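Open day at Horkmont, Oct 2, 2024. Went in for the Dideren demo, which runs entirely in simulation this year.

Cup stacking on a big screen. They said they'd done 2,678 runs since January -- up to 400 on a good day.

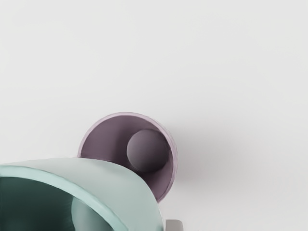
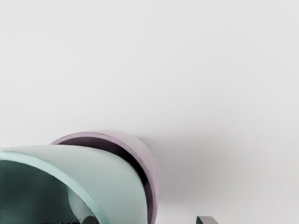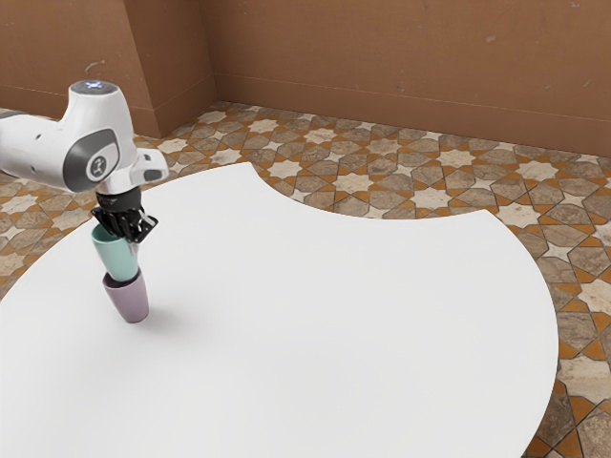 Green cup and mauve cup, three views from the simulator.

Asked if the colour of the cups matters. Answer was "a bit". They want to try grey ones next.

Trirkum talk was full, so I got a coffee and watched more stacking.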